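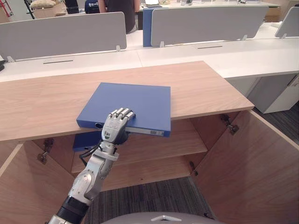

Dirkine's office robot, reviewed after the open day at Tirberg, 23 June 2019

Two of us went, and we stayed for both demonstrations. The job was filing: ring binders and a low wooden cabinet with two doors. Yung-ching Hsieh ran the sessions and took questions while the robot worked.

The hand is the best part. It has five fingers and copes with a large binder lying flat, which is awkward even for a person. The arm is slower than I would like. The cables at the wrist stick out in a loop and I would want them covered before using it in a busy room.

Speech commands were not on show. Ho-yin Ng said they are planned for December.

The hire price is 2968 a month, with a minimum of 12 months. That is too much for filing alone. Worth seeing if you have other jobs for it. Parking was poor and the tea was free.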